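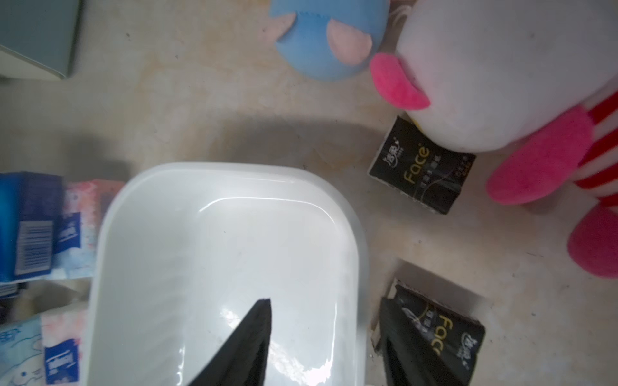
You learn more from the bad runs than the good ones, one of the operators at Nunow said, and the trick is knowing which bad runs to keep. The company has been teaching its two-finger arms to tidy a tabletop — tissue packs, plush toys, a white tray — and every bit of it comes from people moving the arm themselves first.

Nunow, which works out of the old dye house on Grelside, put out its first set of recordings on 7/2/18. There are 401 of them. Each one is a single try at a single job, start to finish, with the view from the wrist saved next to the joint positions.

There are 2 ways to give a lesson. In the first you take hold of the arm and walk it through the move, motors slack. In the second you sit at a desk across the room with a hand controller and the arm follows along. Most of the set is the second kind. Hand guiding is quicker to learn but your own sleeve keeps getting in the wrist view, and the operators got tired of throwing out takes.

Remote control has its own headaches. No feel in the fingers, for one. Operators say you go by the picture and by how the pack bends, and soft packs are the worst because they give before you know you have them. New people squeeze too hard. A shift of about 16 good takes was considered decent in May, and it has crept up since then.

Glossy things are trouble too. A shiny tray under a bright lamp throws back glare, and the early software would read the glare as an edge and stop short. The fix was dull — more takes, lamp moved between them, tray turned a bit every time. Same with the toys. Round ones, floppy ones, ones with feet sticking out. Nunow says it wants clutter in the recordings becuase people's tables have clutter.

The controller was built by Caldeira, a small shop in Nornancombe that used to make parts for camera cranes. The first version had a trigger that was all or nothing. The one in use now closes the fingers as far as you pull, and operators asked for a thumb rest, which they got. Caldeira is selling the same unit to outside labs but would not give a price.

Training on the recordings started last month. So far the arm picks up a pack by itself on a fair share of trys and has a harder time letting go cleanly, something the team puts down to takes being cut off too soon after the drop. Those are being redone. Operators have been told to hold still after opening the fingers and then back away slow.

A second set is planned with 11 new jobs, among them folding a cloth and closing a box lid. Nunow is looking for part-time operators, no experiance needed, evening shifts first. Sign-up sheet is at the Grelside front desk.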